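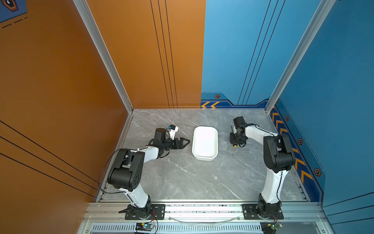
## Magnesium label math, Madigan vs Endo

**ferkham_dan:** Madigan lists 285 mg elemental per two capsules. Endo says 1,440 mg magnesium glycinate and gives no elemental figure. Which is the higher dose?

**tallow9:** Madigan. Pure glycinate is 14% elemental, so Endo is nearly 200 mg.

**k_orrin:** Only if it's unbuffered. Some brands blend in oxide – the percentage goes up and absorption goes down.

**tallow9:** Endo's ingredient line has no oxide.

**k_orrin:** Mine does. Bought from Sasside in August.

**ferkham_dan:** Mine doesn't – could be an older batch. I'll email them for the elemental number.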